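Unit 3: Arrest, Custody and the First Account
Course tutor: Sumaiya Chowdhury

These notes support the second seminar and should be read with the Akusska casebook, page 41 onwards.

An officer who makes an arrest must tell the person that they are under arrest and on what grounds. Where this cannot be done at once, for instance during a struggle, it must be done as soon as is practicable. The caution follows – its wording is in the casebook and should be learnt by heart.

On arrival at the station the custody officer decides whether detention is needed. That officer should not be involved in the investigation. In the Torken exercise, students often merge the two roles and lose marks.

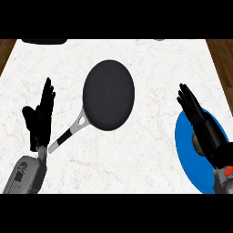 First accounts from witnesses should be taken early and in the witness's own words. Leading questions are to be avoided, as they may weaken the evidence later. Surroundings should be recorded as plainly as events. A kitchen surface, for example, may be entered as "white marble, faint grey and pale reddish veining, brown wood beyond it on two sides"; words such as "expensive" are opinion and should be left out.

Before the seminar, read the Esquivel statement and mark any passage that records an inference. Leopoldo Nava will lead the discussion, which lasts about 15 minutes. Written answers are due by the end of July.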